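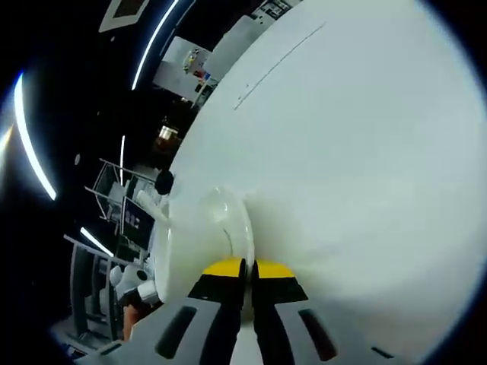 Shabnam Janjua wants to know whether we've tried doing the white curved part before the clear round piece. Good question, and no, we hadn't! I always went clear piece first out of habit.

Workshop notebook, December
Posted by the Brestance bench, 4:40 pm

So this afternoon was all about the big white curve, and what a nice thing it is to work on. The curve is so smooth that you keep wanting to run a hand over it. There's a thin dark line across the upper part and I still can't say if it's a seam or a scratch. Must check it against the Nyitrai drawing (page 26, I think, the one with the coffee ring).

Things I want to remember:

The clear round piece has a glossy rim that catches the light, so with the room dark and the strips on, it's easy to find. Overheads stay off from now on! I'm much happier working this way.

Small black knob on the left, short white tube just below it. Go slowly there. I bumped the tube twice on the last unit and lost 20 minutes putting it back.

Tried Shabnam's order on unit 145 after the tea break. Felt smoother to me, but one unit is one unit. Want to do the rest of the tray the same way before I change the sheet.

Still to do: ask Notard for more of the soft cloths, the good ones, order code 566. Find the small brush. Label the tray!!

We use cookies to remember your settings. Accept | Manage

Contact the workshop | © Brestance | Back to top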